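Can a machine put the cups away yet?

The engineer who runs the household tasks programme at Sturkis asked not to be named, on the grounds that the results belong to a team and the opinions do not. We spoke in October, mostly about mugs.

Her group trains and tests control software for domestic chores. Nearly all of the work is done in simulation first, in a modelled home with furniture, floors and household objects, and only what survives that stage goes on to hardware. The programme is called Tellow. Its present task list is short: clear a table, pick up a cup, return it to where it belongs, open and close a drawer.

"People ask me for the laundry," she said. "I tell them we are on cups. A mug is a reasonable test object. It has a thin wall, a curved surface and a handle that makes it lopsided. If you can't hold a mug at any angle you are given, there is no point discussing shirts."

The most common grasp in her logs is a pinch on the wall near the rim, one finger inside and one outside. It is easy to find and easy to close. It is also a poor grasp for what comes next, as the mug can pivot about the contact points, and a grasp that counts as secure at the moment of closing may leave the opening facing the wrong way. Her group scores the two things separately. 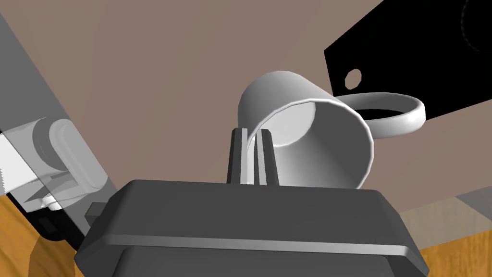

Barasa takes the harder line that a rim pinch should count as a failure from the start, whatever happens afterwards, on the argument that a person handed a full cup that way would not thank the machine for its secure contact. The engineer had heard this before and disagreed with part of it.

"For a full cup, yes. For an empty one going back on a shelf, I'd accept it. The mistake is to have one number for both. We ran a batch of 1000 attempts last spring with a single pass mark and learned very little from it. When we split the score into grasp, carry and placement, the weak stage was plain. It was placement."

Placement, she explained, is where the simulated contact model matters most. A mug set down a few millimetres too high drops. A few millimetres too low, and the arm pushes against the table, which in software may produce a small bounce and on hardware may produce a chipped mug. The team now varies friction, mass and table height between runs. A policy has to pass 400 varied runs before it is moved to a physical arm, and the first 200 of those are done with the lighting held constant.

I asked why lighting should come into it at all, if the task is mechanical.

"Because the policy works from camera images. An arm throws a shadow on the surface it is working over, and the shadow moves when the arm moves. Early versions treated a dark patch as an object, or as an edge of the table. So we light some rooms badly on purpose — low light, a strong source from one side. A kitchen at four in the afternoon in winter is not a laboratory."

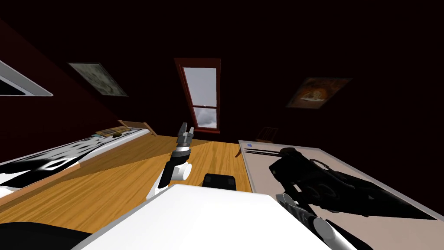 The other difficulty with a furnished room is reach. On a test bench everything is placed where the arm can get at it. In a bedroom or a sitting room the table stands where it stands, with a chair near it, and the machine has to decide where to put its own body before it decides where to put its hand. She regards this as the less glamorous half of the problem and the one that takes most of her computing time.

On the shop floor she was more positive. Mukik, which makes storage fittings, has asked about sorting parts into bins, and she considers that within range now. The bins do not move, the parts are known, and a failed pick can simply be tried again. "A retry costs a couple of seconds. In a house, a retry may be a broken glass and an annoyed owner."

She would not give a date for a home machine. Asked what she would accept as evidence, she said some 2000 consecutive table clearings in homes the software had not been trained on, with every failure published. Her own group has not attempted it. The next piece of work is the drawer, which at present opens more reliably than it closes.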